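Minport Community Boards > Home & Kitchen > Food-safe finishes
Topic: Mineral oil vs. everything else, round 200

shellacked_again
Posted 7:40 pm
My sister-in-law Marlene gave us a set of wooden serving pieces as a wedding present and we have been eating off them ever since like medieval peasants. They look tired now. I went to the hardware store for "some oil" and came home with a headache. Mineral oil, tung oil, walnut oil, something called board butter that costs more than butter. What do you people use, and can you please not fight about it.

grainwise
Posted 7:58 pm
Mineral oil from the drugstore. Look in the laxative aisle, keep your chin up at the register. Wipe it on, leave it overnight, wipe it off. Repeat when it looks thirsty.

Kornél Dudás
Posted 8:15 pm
Mineral oil never cures. It sits in there for a while and then it leaves with your soup. Pure tung oil, thinned for the first coat, then patience. I did a salad bowl in November and have not touched it since.

grainwise
Posted 8:21 pm
"Then patience" is doing a lot of work in that sentence, Kornél. How long before she can put a sandwich on it?

Kornél Dudás
Posted 8:24 pm
A month. She can eat the sandwich standing up.

rmckinnon_kitchen
Posted 9:02 pm
Before anybody oils anything, how bad is the surface? Oil over scratches gives you shiny scratches. I ruined a perfectly good tray this way and my husband still serves crackers on it when his mother visits.

My routine is to wash with dish soap, stand the piece on its edge and leave it alone for a couple of days. Then I sand with the grain, by hand, and quit before I get ambitious. Power sanders on anything with a rim will end in tears.

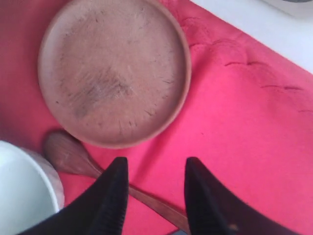

Then wipe it down with a damp cloth, which raises the grain and makes you think you've wrecked it. Let it dry, go over it once more with the fine paper, and you're ready for whichever oil wins this thread. Mine is walnut.

Rhonda

bartosz.k
Posted 9:30 pm
Walnut oil is lovely until a guest has a nut allergy and you have to remember which bowl is which. Ask me how Easter went.

rmckinnon_kitchen
Posted 9:33 pm
How did Easter go?

bartosz.k
Posted 9:37 pm
We used paper plates.

shellacked_again
Posted 9:51 pm
So far I have a laxative, a month of standing and a ruined Easter. What about the Fledeck board wax? The label says 99 percent natural and I keep wondering about the rest.

grainwise
Posted 10:04 pm
Wax by itself is mostly for looks. Over oil, sure. I melt beeswax into mineral oil in an old jar, 2 parts oil to 1 part wax, and it does the same job for pocket change.

Kornél Dudás
Posted 10:10 pm
Two parts oil is hand lotion.

sheldon_s
Posted 10:26 pm
Minority opinion: I do nothing. I have a wooden plate I've used for six years with no oil whatsoever. It gets washed and put in the rack. It's ugly and it works, and I've noticed the same is true of most of what I own.

rmckinnon_kitchen
Posted 10:31 pm
Sheldon, does it smell like onions?

sheldon_s
Posted 10:34 pm
Everything I cook smells like onions. I can't isolate the variable.

shellacked_again
Posted 11:12 pm
Okay, going with soap, hand sanding and the drugstore stuff. If it looks bad by spring I'll do one piece in tung oil and eat over the sink. Marlene is coming to visit and I'd like at least the big one presentable. Does the grit matter much? The paper in the garage is all 60.

Kornél Dudás
Posted 11:15 pm
Step away from the garage.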